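News > Company > Press Releases > Open Day at Litside

09/07/2020
By Nana Eshun, Nusero

Nusero opens the doors at Litside, and you're all invited back

Well, we did it! After putting it off in May, we finally held our open day at the Litside workshop, and I'm still smiling as I write this up. I'd been told to expect a quiet afternoon. Instead we had people lined up along the side path - kids, retired machinists, a whole high school robotics club - and Salamatu Nyarko ran out of name stickers before lunch.

The star was Arthur, our pick-and-place arm, running the new version of our Dikuver software. We gave 12 demonstrations through the day, each with everyday things on the table, because that's what people ask us about. Can it pick up something soft? What does it do with a bag? Arnulfo Zapata took most of those questions and lost his voice by the last session (he says it was worth it).

"I like it when folks try to stump us," said Ewurabena Quansah, who leads the Dikuver team. "Soft things are hard. You can't just grab them the way you'd grab a block, and I'd much prefer to show that live than put it on a slide."

In the run-up to the day the team logged 3,786 practice picks, and 2,007 of those were with soft items. I asked Ewurabena if that was a lot. She said to ask her again next year.

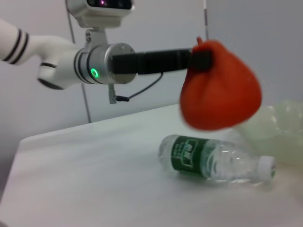

We also had three short talks in the front room, and my favorite was Nii Wumbei's on how he learned to program after years of fixing elevators. If you missed it, he's promised to give it again at our next open day, and I plan to hold him to that. Entry will be free again, but please sign up first so we can plan the sessions better. Schools and clubs can ask for their own time slot through the Litside front desk.

Comments

pjt_44: My daughter talked about Arthur all the way home. Any chance of a weekend date?

Marlene K.: Great talk from Nii. Parking was a pain though.

oldlathe: Wanted to hear more about the grippers. Who do I write to?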